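Tips for living with the arms at the finishing bench

Raghda Rizk, February 29, 2024

Gunden put robot arms on our finishing benches in September, and the sales talk said they would take the dull jobs off our hands. Some of the dull jobs went. Others turned up in their place, mostly wiping, straightening and waiting. What follows is what has worked at our end of the shop, for anyone at Dratcombe or Bilport who is about to get the same setup and the same speech.

Give every tool one parking spot. A person will find a lint roller wherever you drop it. An arm wants it in the same place at the same angle, so use a stand and mark the outline of its base on the bench with tape. If the tape starts to lift, replace it before the shift.

Peel the roller yourself. Take off the used sheet before you set it back, and fold over a corner of the next one so you aren't picking at it with a fingernail later. We change the sheet every 39 pieces. The supplier's sheet says 1000 pieces between "operator interventions," and I would love to know what they count as an intervention.

Shake towels out before they go on the bench. A towel straight from the dryer holds its creases and clings to itself, and then you get two picked up at once. Skip fabric softener on anything used for wiping metal. It leaves a film, and you will be wiping the tray twice.

For stainless trays, use warm water with a drop of dish soap, then a dry cloth along the grain. Look at the tray from the side under the light, because smudges hide when you stand right over it. Check the corners by hand. I don't care what the screen says about the corners.

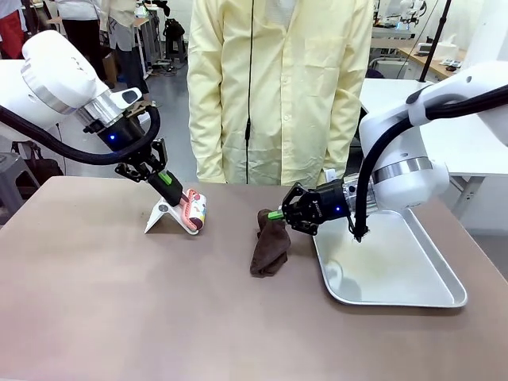
Keep the rest of the bench bare. No cups, no pens, no phone. This one I agree with, and we should have been doing it years ago – I found two of my own lost tape measures when we cleared ours.

Stay out of reach while the arms are powered, and stop them properly before you fix a towel. People get impatient and lean in. Matar, who sets our schedule, has finally added time for stopping and restarting. Ask for that in writing before your arms arrive. Ours came some weeks after, and in the meantime the lost minutes went down as ours.

Write down every stop. Time, what you were handling, what you did to get going again. A cheap notebook on a string is fine. When somebody upstairs asks why a bench that was meant to need less of you still has you standing at it all day, you will want the pages.

And keep your hand skills up. Do one batch a shift the old way, roller and towel, start to finish. It is still quicker on small orders – bring a watch if your supervisor doubts it.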